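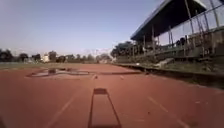 Track & Field > Getting Started

How to get through your first session on a proper running track

By Feven Lemma

Every March I get a little flurry of messages from people who have been jogging the footpaths around Porora for a year or two and would like to try the track, but feel a bit shy about it. I was exactly the same! I drove past the one in Dinsa for months before I got out of the car. So I've put everything I usually write in those replies into one page, and you can print it off and stick it on the fridge if you're that way inclined.

Before you go

Ring or check the noticeboard first. Most tracks have public hours, and they tend to shift around school carnivals and club nights. At Dinsa the gate opens at 6 am and the mornings are lovely and quiet. Wear the runners you already own. Spikes can wait, and some tracks don't allow them in public hours anyway. Bring water, a hat, a light jumper for afterwards and an old towel.

If there's been rain overnight, go anyway, but walk a full lap before you run a step. Synthetic tracks drain well for the most part, though almost every one has a low spot where a puddle sits, like the one towards the infield side in the photo at the top. Take note of where the water is and choose a lane that misses it completely. Swerving around a puddle halfway through a fast effort is a good way to tweak an ankle or meet another runner's elbow.

Picking your lane

A standard lap is 400 metres, and that's measured in lane one, right beside the infield. Every lane further out is a touch longer. For your first few visits I'd stay out in the middle or outer lanes, where it's calmer, and not fret about the distance. Lane one is generally left for people doing timed work.

Run anticlockwise, so the grass is on your left, unless a sign tells you otherwise. Look over your shoulder before you change lanes or stop. If somebody calls "track!" behind you, hold your line and let them go around, or step out to the right once you're sure it's clear.

You'll come across all sorts of little painted marks on the surface. They're for starts, relay changeovers and hurdles, and you can ignore nearly all of them. The long white lines are the ones to care about. On the straight, fix your eyes well down your lane, somewhere near where the lines seem to draw together, and you'll find your shoulders come up and your feet follow along nicely.

The session itself

Walk one lap, then jog two, slowly enough to chat. Do a few leg swings on the grass.

Now run 100 metres down the straight at a brisk, comfortable pace, and walk or jog the bend to get your breath back. Do the same on the other straight. That's one round. Four rounds is plenty for a first go, and if you only feel like three, stop at three and be pleased with yourself.

Finish with a lap of easy walking. The whole thing comes to a bit over 3,000 metres with the warm-up, which surprises people.

If your track has a covered stand beside it, leave your bag up there out of the weather and do your stretching in the shade. I like a step for calves: heels hanging off the edge, slow drop, hold, and back up.

When to go back

Give it three or four days. My friend Kimutai Wanyama went back the very next morning after his first session and couldn't manage stairs for most of the week (he still blames me). Once you've done the straights comfortably a few times, try a whole lap at a steady effort and write your time in a notebook. My first one was 109 seconds and I have the page still.

Next in this section: Reading the start lines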